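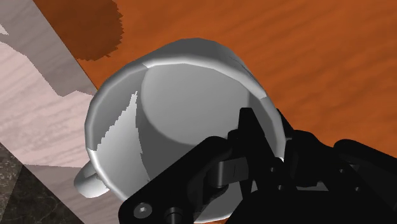
The Dasley 20 is a granular fertilizer blend sold in 20-pound bags and meant for leafy crops and sweet corn. I used it from May on a test strip at Gesgate, with our usual urea on the strip beside it. Application was by hand, since the strip is too narrow for the spreader. A plain white mug makes a workable scoop for this: the open top and flat bottom let you level the granules and set it down between passes. Weigh one fill on a scale first and work from that number.

**Handling.** The granules are even in size and hold up well. Dust is low. The bag liner is thin, and one bag had caked along the seam — it broke up by hand, but a spreader would have choked on it.

**Results.** Leaf color matched the urea strip and held longer into summer. I did not measure yield. Ingrid Mercado, on heavier soil, saw no difference in color at all.

**Cost.** Dasley costs more per pound of nitrogen than urea. For 300 square feet of beds the gap is small. At 800 pounds a season I would stay with urea.

**Label.** Rates are given per 100 square feet only. A per-acre table would help.

Rating: good for small plots, poor value for field use.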